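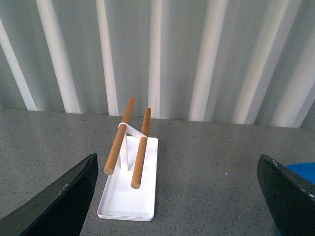 According to one reader's note on the article's discussion page, a standard for robot handling that never says how far apart the fingers should be before an approach is "a wish with a number on it." The complaint was aimed at the Rollbridge Practice, a set of voluntary rules for robots that pick up household objects, and it has not been fully answered.

The Rollbridge Practice grew out of in-house rules at Sturero and was later taken up by Metent. The current text runs to 216 clauses. It asks that a gripper be opened wider than the object before moving in, that light or top-heavy items be held by the base or the main upright, and that a failed grasp be logged along with the good ones.

Compliance is self-declared. Supporters point to a Metent trial of 278 grasps in which four objects were knocked over, but the trial used a single work surface, and the objects were chosen by the people running it. The Nghiêm review, published in September, found that roughly 20 clauses could not be tested by any method the text describes. It also questioned the word "stable," which the Practice uses often and defines nowhere.

A revised section on logging was issued on 11th January. It leaves finger spacing to the operator's judgment.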